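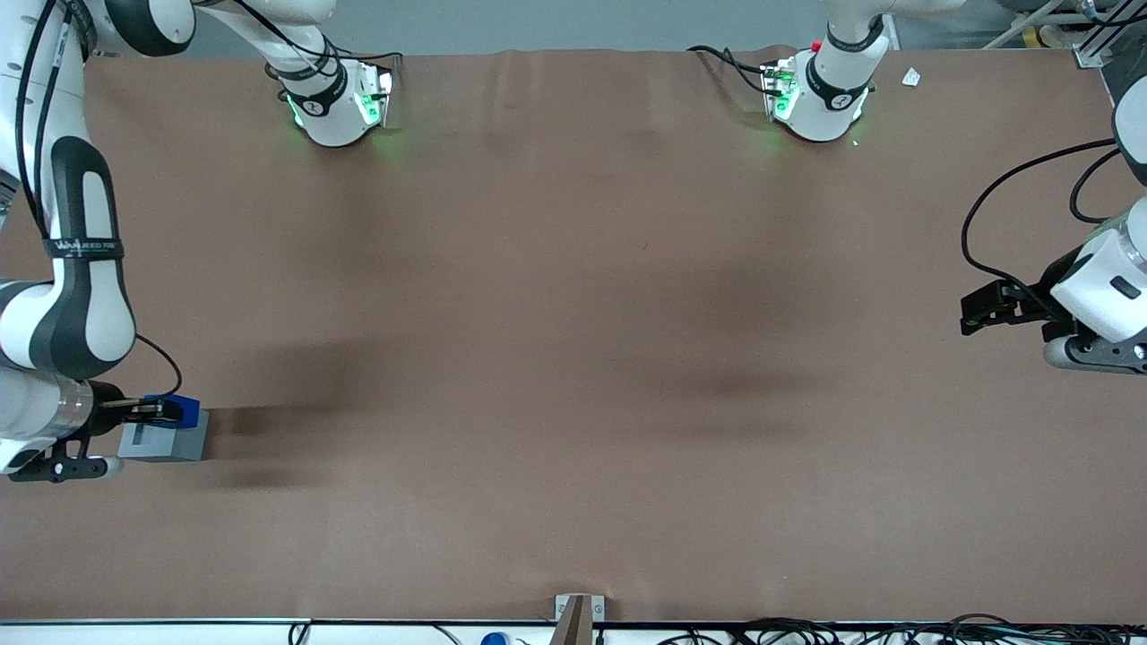
How many examples do we have in the bank? 486 usable ones as of 30th April, with another 83 sitting in a folder waiting for somebody to check them.

I know that's the number you'll want first, Constanza, so I've put it at the top this time and the waffle can follow. When I wrote to you last we were still arguing over what counted as one example, and I'm pleased to say we've stopped arguing (mostly!). An example now runs from the arms sitting at their start position to the arms being back there again, with the small piece picked up and set down somewhere in between. If the operator has to stop and restart, it goes in the bin. Sławomir wanted to keep the restarts and label them, and I do see his point, but the labels were eating up his afternoons and we weren't using them for anything.

The bigger change is that we've moved to grasps from awkward places. The early Sondness recordings nearly all had the piece slap in the middle of the table, where it's comfortable for the person driving, and the model we trained on them was lovely in the middle and hopeless anywhere else. It would reach for the centre whatever it saw. So Horacio drew up a list of start positions, shuffled it, and the operators now work down the list and aren't allowed to pick. They grumbled for a day or two and then got quicker at it than I'd expected.
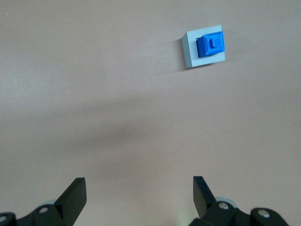
We also start each run with the gripper wide open and a fair way back from the piece, so the approach gets recorded as well as the grab. That makes every example longer, and the disk on the Olitz machine filled up far sooner than we'd planned for. I've bought a second one out of the small equipment line, so please don't be alarmed when you see it on the next claim. It came in under what we'd set aside for spare gripper fingers, and we've only got through one set of those so far.

Now the less cheerful bit. We lost a whole batch to a timing fault. The wrist cameras and the arm positions are meant to be stamped by the same clock, and after an update they weren't, so the pictures were lagging behind the movement. It's a horrid thing to spot by eye -- everything plays back perfectly smoothly, and you only notice when the fingers close a touch before they ought to. Fermín found it while he was looking for something else altogether. We've thrown out 50 examples and I've decided against trying to rescue them. He has since written a little check that runs at the end of each session and refuses to save if the two drift apart, and I feel a good deal calmer for it.

Lighting is still a nuisance. The arms throw soft shadows on the table and they shift about as the arms move, and one of our test models seemed to be steering by the shadow and ignoring the piece. I can't prove that yet. What I'd like to do is record the same list of positions with the lamps in 4 different arrangements and see whether the trouble goes away. It would push the Flaster comparison back a bit, and I'd sooner do that than compare two models that have both learned the wrong thing.

The other thing I want your view on is empty runs, by which I mean recordings where there's nothing to pick up and the right behaviour is to have a look and go home again. We have hardly any. The trained model, given a bare table, goes and grabs at it anyway, and that won't do at all for the Fuentealba demonstration in September. I'd like to set aside part of each session for them, although they're dull to record and they don't add to the headline figure.
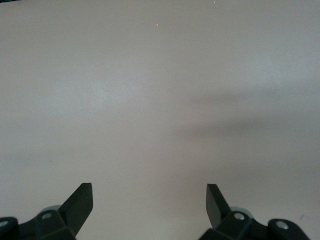 Uriel Lucero read a draft of this and wrote back that he'd be careful with the empty runs, as his own group put in too many and ended up with an arm that wouldn't budge unless the piece was practically touching it. He'd keep them to a small share, add them late, and test after every top-up. He also reckons they should be done by the same operators who do the ordinary runs, or else the model may simply learn to tell one person's driving from another's.

I hadn't thought of that last point and I've pinched it wholesale. Horacio is putting the empty runs into the shuffled list alongside the others, so whoever is driving gets them as they come up.

On money we're a little under where we said we'd be, almost all of it operator hours from the days we were chasing the clock fault. I'd like to carry those hours forward into the lighting work if the rules allow it. Could you let me know whether that needs a form or whether an email from you will do?

Next on the list, then: check the waiting folder, get the lamps sorted, begin the empty runs, retrain. I'll send the Flaster results when there are some, and the new version of the operator notes as soon as Sławomir has finished crossing out my bits.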